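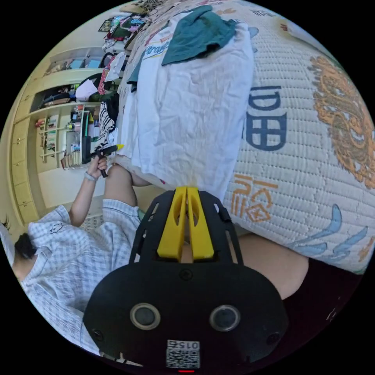

White T-shirt on a quilted cover

Gurnar Flag Belt Set for 7-on-7 Football

Item no. 1157
Price per set: 42.00, VAT included
In stock, sent from our store in Cestbridge

The Gurnar set is made for non-contact American football, for school teams and for summer training of full teams. One set is enough for two sides of seven players. You get 14 belts, 7 with red flags and 7 with yellow flags, and each belt carries 3 flags: one on each hip and one at the back.

The flag sits in a socket and comes out with a short pop when it is pulled. To put it back, press it in with the thumb until you hear the click. New sockets are a little stiff during the first practice and become easier after this.

Belt length
The junior belt fits a waist from 55 to 80 cm. The adult belt fits from 75 to 120 cm. Please choose when you order, we can not mix the two sizes inside one set. The loose end of the belt must be tucked in before play, otherwise a defender can take hold of it.

Washing
Belts by hand in lukewarm water. Flags only with a damp cloth. Do not put them in the dryer and do not leave them on a radiator.

Spare parts
Single flag, red or yellow: item no. 478
Sockets are sold in bags of ten. They fit also the older Mikkelsen belts with the wide buckle, but not the narrow ones.

Goes well with
Brundari kicking tee, low model
Brundari field cones, set of 20
Mesh carrying bag, large

Delivery and return
Orders placed before noon on a working day leave the same day. In July the store is closed on Saturdays. You may return an unused set within 30 days, in its bag and with all the flags. Team orders of five sets or more are sent without postage, and the club can pay by invoice. Please write the name of the club in the comment field, so that the invoice is correct from the beginning.

Page updated 2024-07-21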